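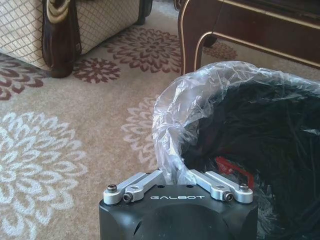 CALL OUT - actors, musicians and backstage bods wanted

Craddock Theatre Company is looking for people for a new touring play, The Salt Clerk, opening in March at the Losell Arts Centre and then out on the road to smaller halls. Paid work for some roles, community parts for others. Read it all before you email please, we get asked the same things every time.

The play

Two acts, 95 minutes plus interval. Written by Marwa Ramadan. Set in a customs house in 1811, a clerk is told to close the books on a ship that never came in, and the crew's families keep turning up at the counter wanting wages. Some songs. A fair bit of comedy in the first half, much less in the second. Marwa is directing as well.

Paid parts

Thomas Arkle, the clerk. Playing age 40 to 60. On stage nearly the whole night so lots of lines. Northern accent, any, as long as it holds.

Hester Vane. Playing age 25 to 35. Must sing unaccompanied. Folk voice more than musical theatre.

Mrs Loy / the Collector. Doubled, playing age 50 plus. Quick changes, one of them very quick.

The Boy. Adult actor, playing age 16 to 20. Fiddle or whistle a big plus. If you play something else tell us, we can probably rewrite the tune.

All four are 117 pounds a day for rehearsals and shows. Travel paid from Losell, not from your front door. Rooms found for you on the 2 overnight dates.

Community parts

The families at the counter. Anyone over 16, no experience needed, unpaid but we cover bus fares and feed you on long days. You'd be in the Losell shows only, not the tour. One evening rehearsal a week from January, 7pm to 9.30pm, then more in the last fortnight. Please dont put your name down if you know you'll miss the last fortnight - it's when all the crowd scenes get put together.

Under 18s need a form signed by a parent or guardian. Ask and we'll send it.

Backstage

Stage manager on the book, paid, same day rate. Must be happy driving a long wheelbase van. Clean licence.

Costume help, unpaid. Period stuff, mostly altering what we already have from the Clolus store. Hems, buttons, a lot of aprons. Can be done at home.

Someone for lights at Losell. The desk is old but behaves. Training given if you've never done it.

Dates

Auditions in early December at the Cleltirier Rooms, upstairs, 10am to 4pm. There's a lift round the side, ring the bell. You'll get a 15 minute slot and two pages to look at beforehand. No need to learn them. Hester and the Boy, bring one song or tune, no backing tracks.

Recalls same week, evening.

Rehearsals from mid January, daytimes for the paid cast. Four weeks.

Losell run first week of March, main house, 224 seats. Tour goes on until the end of the month, single nights mostly, get in and get out same day so everybody lifts. Full list of halls sent with your audition slot.

How to apply

Paid actors: CV, a headshot and a few lines on which part and why. Don't send showreels, the inbox can't take them. A link is fine.

Community parts: just name, age if under 18, and a phone number. Come along and read with us, it's a workshop not a proper audtion. Wear something you can move in.

Backstage: short email saying what you've done, or what you'd like to have a go at.

Put the part or job in the subject line. Send to Marwa at the company address on the contact page. Closing date is the last day of November, 5pm. We reply to everyone, might take a week or so.

Access and other bits

Cleltirier Rooms has step free access and an accessible loo on the same floor. Script in large print or on coloured paper, say which colour. If mornings are no good for you, or you need a longer slot, say so when you write and we'll sort it.

Losell people, the late bus goes at 9.50 so we do finish on time.

We've a small pot of 1,186 pounds towards childcare and caring costs for cast and crew, paid or not. Tell Marwa once you've been offered a place and she'll send the short form. Receipts needed.

Can't do this one but want to hear about the next? Put MAILING LIST in the subject line instead. Autumn show is a two hander, castng in June.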